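Shot Charts and Shot Choice in a University Basketball Side
Project report, Sports Analysis module
Group members: Bahman Pakzad, Kazue Amano, Hadi Qudah
Supervisor: Parviz Bahrami
Submitted November 18, 2018

1. Aim

We wanted to find out whether the Grivden men's side took its shots from the places where it scored best. The coach, Davoud Hosseinzadeh, thought his players took too many long two-point shots early in the possession. He had no figures to check this against, so we agreed to collect them.

2. Data

We logged every field goal attempt from 11 league matches, using the video the club keeps for its own use. Free throws were left out. This gave us 2,742 attempts when both teams were counted. For each one we wrote down the shooter, the zone, the time left on the shot clock and the result. The court was split into 10 zones. Where the shot clock could not be read on the video, we counted from the moment the ball crossed halfway.

Bahman and Kazue logged the matches separately and then compared sheets. Most of the differences were over shots taken with a foot on or near the three-point line. Hadi watched these again and his decision was final. 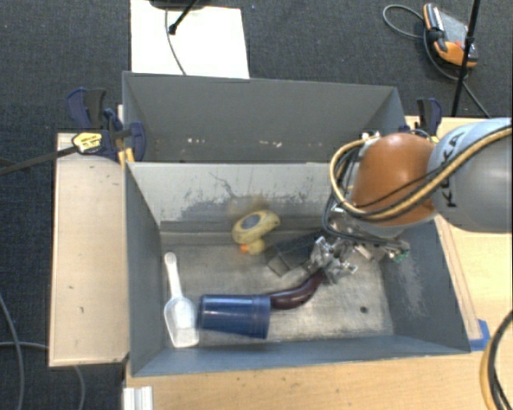
3. Results

Shots at the rim were the most successful for Grivden, as expected. Corner threes came second once the extra point was taken into account. Long twos from the wings were the poorest choice of all, and they were also the most common shot in the first 8 seconds of a possession. The coach was right on this point.

Opponents showed the same pattern but less strongly. Hetmont hardly used the wing areas and took most of their shots close to the basket. Pimentel shot more threes than any other team we logged.

4. Problems

Camera angle was the main difficulty. At the away match against Restier the far corner was hidden behind the bench, and we had to judge some shots from the position of the defender. We also did not record how closely each shot was guarded. An open long two is a different shot from a contested one, and our sheets treat them the same.

5. Further work

The club has asked for the December matches to be logged in the same way. Kazue will add a column for the nearest defender, and the zone map will be redrawn so that the two corners are no longer joined to the baseline areas.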